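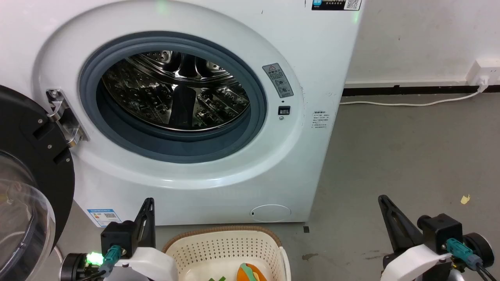

Chapter 7
Commissioning and Care of a Laundry Loading Cell

7.1 Scope of this chapter

Chapters 5 and 6 dealt with arms and grippers as separate items. This chapter treats one complete cell, the two-arm loading cell at the Tatatora training site, from first power-up to routine repair. The cell moves clothing from a basket into a front-loading washing machine. It has two arms, each with its own gripper and sensor housing, and both work through the same round door opening.

The washer is a household model and was not designed for automation. Its door swings out to the left and stays within reach of the left arm. The rubber gasket gives way under light contact, while the drum behind it is stainless steel and does not. Most of the faults in the site log come from one of these two facts.

On completing the chapter, the reader should be able to:
– set the cell datum from the door opening
– check clearance between each arm and the open door
– inspect gripper fingers, cable connectors and arm covers
– replace a finger and return the cell to service

7.2 Terms used

Datum: the fixed point from which all positions in the cell are measured. In this cell it is the centre of the door opening, taken at the front face of the gasket.

Keep-out zone: a volume that no part of either arm may enter. The door glass bulges outward, so its zone is drawn as a dome and not as a flat disc.

Home pose: the position in which both arms wait with power on and no task running.

7.3 Setting the datum

The datum is set with the washer switched off and the door fully open. The washer must be level and must not rock when pressed at any corner. If it has been moved for any reason, including access to the filter hatch at the lower front, the datum is set again before the arms are run.

The right arm is jogged by hand control to 18 mm from the gasket face and the position is stored. The left arm is then brought to the same point and the two readings are compared. A difference of more than 1 mm calls for the base bolts to be checked as set out in Section 7.5. The software offset is not to be used to hide a loose base.

Oda Skjelbred's commissioning notes, reprinted at the end of the chapter, record 55 datum checks on this cell. The worked problems in Section 7.8 use her readings.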